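Search this site
Type and press enter

Getting More Out of a Very Small Oven

5 min read

My kitchen in Drukville came with a full-sized oven that takes most of an evening to warm up and then cooks one side of everything. I used it twice. Since October I have done nearly all my baking and roasting in a worktop oven, and I've ruined enough dinners in it to feel qualified to hand out advice.

Get a thermometer

The dial is a work of fiction. Mine says 200 and means something closer to a warm afternoon. A Satti oven thermometer hung from the rack told me more in ten minutes than the manual had in 92 pages, most of which were about not bathing with the appliance. Write the real temperatures on a bit of masking tape and stick it inside a cupboard door.

Give it a run-up

The little "ready" light comes on when the air is hot. The walls and the rack are still thinking about it. Leave it another 5 minutes. Toast can go straight in, but scones put in early will sulk and spread.

Foil, but not everywhere

The top element is very close to your food, closer than feels sensible. Anything taller than a bread roll wants a loose tent of foil for the second half of cooking. Tuck the edges under the tin so it can't lift and touch the element. Don't line the floor of the oven with it, however tempting. It throws the heat back up and scorches the bottoms, and on some models it will fuse itself to the metal for good.

Tins that fit

Measure the inside before you shop. I own a Derkex roasting tin, very handsome, that goes in only if the door stays open. You want a finger's width of clear air all the way round. Old enamel pie dishes are ideal and charity shops are full of them.

Turn the tray once, halfway through. Turn it more often and you're just letting the heat out so you can feel involved.

Crumbs

Pull the crumb tray out when it's cold and empty it after every few uses. I used to leave mine until there was a smell. For baked-on grease, spread a paste of bicarbonate of soda and water, leave it overnight and wipe with a damp cloth. Keep it well away from the elements. Wire wool takes the shine off and the next lot of grease sticks twice as hard.

The glass door comes up nicely with washing-up liquid and an old bank card held at a slant.

Where to put it

Leave a good hand's width behind and at the sides, and more above if there's a wall cupboard over it. Mine spent a month under a shelf and the varnish went tacky. Something between the feet and a good worktop is wise too - I use an offcut of Pladwood board with a tile on it, which is ugly and works. Check what your own manual says about surfaces, as some are fussier than others. And don't store the bread on top. I know it looks like a shelf.
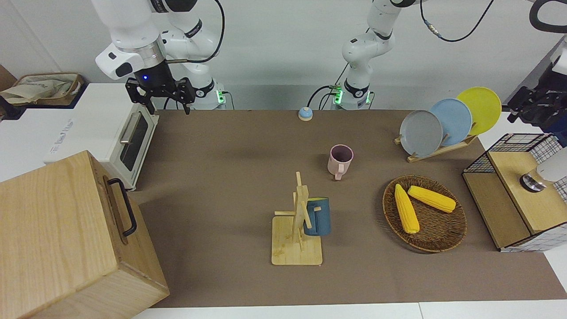
Can you cook from frozen in one?

Most things, provided they're thin. Fish fingers, chips and flat pastries are fine with a few extra minutes. A frozen lasagne will be black on top and a glacier in the middle, so thaw it in the fridge first and keep the foil on until the last ten minutes.

Reheating

Cold pizza goes straight on the rack, low heat, tray underneath to catch the cheese. Yesterday's roast potatoes come back better than they were. Croissants need hardly any time at all, and the gap between warm and cremated is about as long as it takes to find the jam.

Chips from the takeaway can't be saved. I've tried, and I'd like the evening back.

Related tips

Descaling a kettle without the vinegar smell
Why your chopping board is bowed, and what to do
458 uses for a jam jar (we stopped at 100)
Sharpening kitchen scissors
Freezer labels that stay on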